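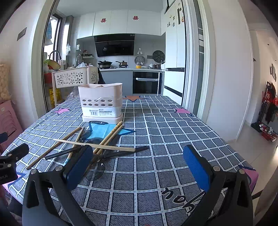 A checked tablecloth with pink, orange and light blue stars, laid over a dining table.

My mother kept her good tablecloth in the bottom drawer of the sideboard, wrapped in tissue paper, and in the whole of my childhood I believe I saw it on the table perhaps at Christmas and once when the priest came. It was white, with a border of drawn thread work, and it had belonged to her aunt. When it finally came to me it had gone the colour of weak tea along every fold, and when I tried to soak the lines out, the cloth simply gave way in my hands. It had died of being looked after.

I have been thinking about that cloth a good deal this winter, because I have been reading articles about how we ought to live with less. You will have seen them. Own fewer things, buy them once, choose the best you can afford, treat them with respect. I agree with nearly all of it, and I've given away a lot of stuff on the strength of it (including, I'm sorry to say, a fish kettle I have wanted three times since). But there's an idea tucked inside that advice which I'd like to argue with, in a friendly way, and it is the idea that the good things are the ones that deserve our care and the cheap cheerful things are only clutter waiting to be dealt with.

I live in a street where people still eat at the table, or at least own one. I know this because I've lived here for almost 30 years and have sat at a fair few of them, shelling peas, filling in forms, waiting for somebody's kettle. And the tables I remember with any fondness all had something bright and wipeable or washable on top of them. Lemons, in one house. Roosters in another. The woman over the back fence from us had a seersucker cloth in brown and orange that was already out of fashion when she bought it, and I could draw you that cloth from memory today, down to the burn mark where somebody put down a pan without thinking. I couldn't tell you what a single one of those people had in their sideboards.

We bought our own dining table secondhand, from a shop called Vergara that used to be on the corner across from the bus depot, and it has seated as many as 11 of us if two are small and nobody minds the piano stool. It is not a beautiful table. One leg has been glued, and there is a groove in the middle where the two halves don't quite meet, which fills with crumbs and has to be cleaned out with a skewer. For the first couple of years I was rather proud and left it bare, with a runner down the centre, the way they did in magazines. Then the children came, and a great quantity of porridge, and I bought a cloth at the market for hardly anything and threw it over the lot, and I remember the relief of it as if it were yesterday. The whole room loosened. People put their elbows down.

That is really the beginning and end of my argument, but I promised the editor a proper column, so let me wander around it a bit.

There's a sort of good taste that makes everybody in the room slightly nervous. I've been guilty of it. I once owned a set of linen napkins from Hadska, lovely heavy things in a grey that went with everything, and every time a guest reached for one I found myself watching their hands. Beetroot, I'd think. Red wine. Lipstick! I wasn't listening to a word they were saying. After a few years of this I tore two of them up for window rags in a fit of temper, and they turned out to be marvellous window rags, and the rest went into ordinary use that same evening. They are stained now, every one, and much softer than they were, and I'm fonder of them than I ever was when they were perfect.

I don't want to be misunderstood as saying that quality doesn't matter. I grew up in a house where things were mended, and I still turn a collar if the shirt is worth it. I darn. I have a pair of kitchen scissors from Kemus that has been sharpened so often the blades have changed shape. What I mean is that a thing can be well made and still be a poor companion, and something cheap and a bit silly can serve a family faithfully for a decade, and we ought to have some way of honouring that. The writers of the living-with-less articles are forever asking whether an object will last. I would ask as well whether you're going to let it.

My daughter, who is grown up and has a flat of her own now, rang me in July to ask where I thought the old market cloth had got to. I'd cut it up years ago, as it happens. Part of it lined the dog's basket and part of it went under the sewing machine to stop it walking across the bench, and one last square was still in the boot of the car, wrapped around the jumper leads. She was quite upset! I told her it had been threadbare, and she said she knew, but she'd learned her times tables on it, running her finger along the squares, and she'd rather hoped to have it for her own table. I had been saving her my grandmother's silver cake forks. She has never once asked me about the cake forks.

It made me wonder how badly we guess at what will matter to the people who come after us. We put the precious things away so they'll be there to hand on, and the children, who never saw the precious things, go looking for whatever was under their plates. I've asked a few friends since then what they would take from their parents' houses if they could take one item only. A tin with buttons in it. A blue plastic colander. One man wanted the doormat. These are comfortable people, and some of the houses had good pictures in them.

So I have made some changes, late in the day. The glasses that were at the back of the cupboard are at the front, and there are 12 fewer things in the sideboard than there were at Easter. I sold a dinner service to a dealer who used to buy for Stumum, and he gave me $308 for it, with the gravy boat thrown in, and I didn't feel a pang until I was halfway home, and then it was only a small one. With part of the money I bought a new cloth for the table. I took my time over it and I ignored everything sensible. I wanted colour, and a pattern busy enough to forgive gravy, and I wanted something a small child might run a finger along while being asked what seven eights are.

The girl at the counter asked if it was for a special occasion. I said no, it was for breakfast. She folded it up in paper for me all the same, very neatly, and I had it out of the paper before I'd got my coat off.

I did think about buying two, so that there would be one to keep for best. I stood there in the shop with my hand on the second one for quite a while. My mother would have bought it, and washed it by hand, and put it in the drawer with a sprig of lavender, and I'd have understood exactly why, because there wasn't much that was nice in her life and she wanted to be sure of having some of it left. I don't laugh at her for that. I put the second one back on the pile and went and had a scone.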